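Cendby bench rules, README

Read before you power up either arm. It takes less time than the incident form, which has 11 boxes.

1. Speed cap is 30 percent while a person is within reach. You are a person.
2. Loop cables wide and run the full motion once, slowly, before anything spins.
3. Rotary tools count as live until unplugged. A tool that looks asleep is still live.
4. Parts get clamped or screwed down. Friction is not a fixture.
5. Log every stop - even the embarrassing ones - under your own name.

Changes go through the Jovorville office. Allow until July.

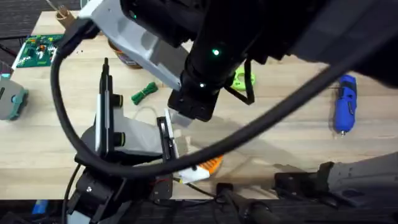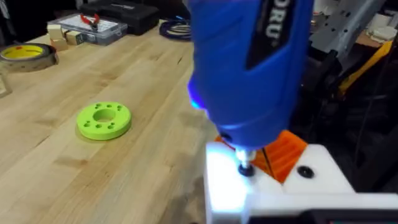 Yanti Sopacua
Cell safety lead, Cendby

Rule 3 applies to the blue rotary tool too.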